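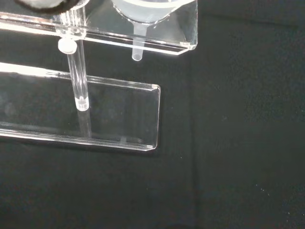
¿Te has preguntado alguna vez qué come una vaca para darnos leche? Yo de pequeña pensaba que solo hierba, y ya está. ¡Pues menuda sorpresa me llevé la primera vez que entré en la granja Arain! Come hierba, sí, pero también heno, maíz picado y un pienso que huele a galleta (no lo probéis, que yo lo hice y sabe a serrín).

La panza de una vaca es enorme. Su estómago tiene 4 partes, y la más grande se llama rumen. Dentro viven montones de microbios diminutos que deshacen la hierba, cosa que tú y yo no podríamos hacer ni masticando una semana entera. Luego la vaca devuelve un poco de comida a la boca y la vuelve a masticar tan tranquila, tumbada a la sombra. A eso se le llama rumiar.

En Arain viven 111 vacas y cada una tiene sus manías. Mi preferida, Odance, siempre quiere entrar la primera al ordeño y empuja a las demás con la cabeza.

¿Y en invierno? En diciembre la hierba casi no crece, así que hay que tener comida guardada. En verano se corta la hierba, se deja secar al sol y se hacen pacas: el año pasado llenaron el granero con unas 3.000. ¡Yo ayudé a contar y me perdí dos veces!

También se guarda hierba sin secar del todo, bien apretada y tapada con plástico para que no le entre el aire. Se llama ensilado y huele un poco a vinagre. A las vacas les encanta.

Antes de usar el heno o el ensilado, mucha gente manda una muestra a analizar, para saber cuánta proteína y cuánta fibra lleva. Con esos datos se prepara el menú, que se llama ración. 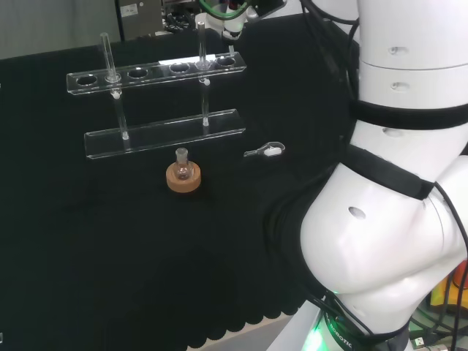 Tubos de vidrio en un soporte transparente, sobre un mantel negro.

Una vaca que da mucha leche necesita una ración más fuerte que una que está descansando antes de parir. Y las terneras pequeñas empiezan bebiendo leche, claro, y van probando el pienso poquito a poco.

Si visitas una granja, fíjate en las vacas que están tumbadas y mírales la boca. ¡Seguro que pillas a alguna rumiando!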